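Kitchen trials: can a machine cook and clear up yet?

Nindstead home automation pages, updated 2023-08-13

Since April we have been trying out household jobs with a gripper at counter height, in kitchens that people cook in every day. The Lilta trials cover wiping, fetching, opening, stirring and putting away. We have logged 528 attempts so far. Some jobs go well, some are hopeless, and most depend on what was left out on the worktop that morning. A selection is shown on this page. 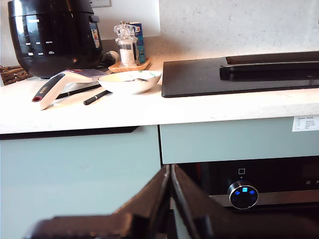 A reader in Illel wrote to ask why we bother with fetching and wiping at all, when a dishwasher already does the worst job in the house. Give me a machine that puts the shopping away, the letter went on, and I will clear a shelf for it tomorrow. We get a lot of post like this. Shopping is on the list, but soft bags are still beyond us and eggs have not been tried.

Worktops are slow going. A spoon left in a bowl has to be dealt with before the bowl can be moved, and a clear glass grinder is harder to find than a black cooker. On the Lenz course, which is 4 jobs in a row at one counter, the best run finished 2 of them.
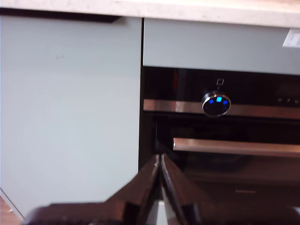 Doors and drawers are where we expect the next progress. A plain pull is mostly a matter of getting a firm hold and moving back along the right line, and our drawer results have improved with every round. Kitchens vary a great deal, though. A long bar handle like the one on this oven gives two fingers something to close on, while the tall cupboard next to it has only a groove along the top edge, and that needs a different approach altogether. Round knobs are a separate job again. We plan more than 100 door attempts in the next round, and the results will go up on this page.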